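**1/** Right, settle in with a cuppa, because this is going to be a long thread about a very small table. I've wanted something light to sit out on the back verandah for seedlings all winter, and I have finally stopped dithering and bought one of those flat-pack moulded plastic ones with the push-in legs.

**2/** It's a Rudwood, the plain white one. I did look at the Girard as well, which is a nicer colour (a sort of soft grey), but the legs on that one fold and I've had bad luck with folding legs. I once lost a whole tray of tomatoes to a folding leg and I still think about it when I'm hanging out the washing.

**3/** The box is flatter than you'd believe and it weighs next to nothing. I carried it in from the car under one arm with the groceries in the other, feeling very capable, and then knocked the hall lamp over with it. The lamp is fine!

**4/** My one firm piece of advice for anybody putting together this sort of furniture - lay something down first. White plastic picks up every mark going, and the top is the bit you'll be looking at for years. A sheet, an old doona cover, a bit of builder's plastic, whatever you've got in the cupboard.

**5/** Then you flip it so the underside is facing you. All the ribs are on that side, and the sockets for the legs are in the corners, and it's so much easier to lean on a leg from above than to crouch underneath pushing upwards. I have done it the crouching way. My neighbours heard me doing it.

**6/** Before you push anything in, have a look down each socket. Mine had a little curl of plastic left over from the moulding in one of them, and it would have stopped the leg seating properly. I ran my finger round it, then went over it with a nail file, and it was lovely and smooth after that.

**7/** Now, the legs. Start them straight. I know that sounds like something off the back of a cereal box, but if the pipe goes in on even a small lean it will grab, and you'll think it's home when it's only halfway. Hold the frame steady by the side rail with one hand and bring the leg in with the other, and give it a gentle wiggle as it goes.

**8/** Somebody always asks about glue, so I'll get in early - please don't, at least for the first season. I like being able to pull mine apart and put it flat behind the laundry door when the weather turns. I've got a Mavus shoe rack I glued years ago in a burst of confidence and it has lived in the wrong spot ever since, too wide for the door.

**9/** If a leg is really stubborn, a smear of dish soap round the end will help it along. Only a smear! I was generous the first time and had a table leg that shot out of my hands and across the kitchen. A rubber mallet is all right too, with a folded tea towel over the end so you don't bruise the plastic.

**10/** Keep the other legs within reach while you're at it, all lying the same way. I left mine in the hallway and went back and forth for each one like a woman with nothing else on, and the dog took it as an invitation to a game every single time.

**11/** I'd go one corner at a time and get each leg fully home before you pick up the next. Then stand it on its feet, press down on each corner of the top in turn, and you'll hear any leg that still has a little way to go. After that it can go wherever you like, and mine is going under the window with the basil.

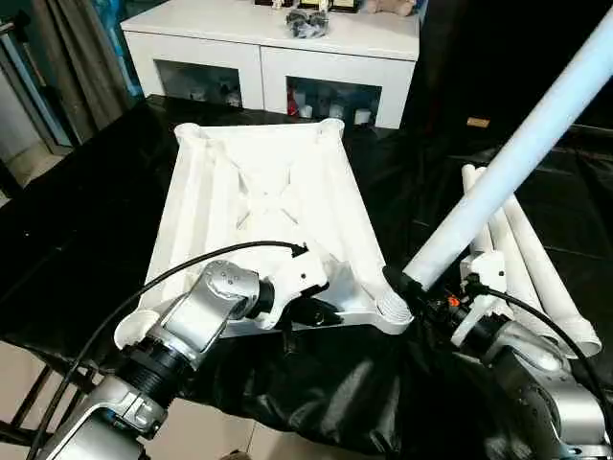
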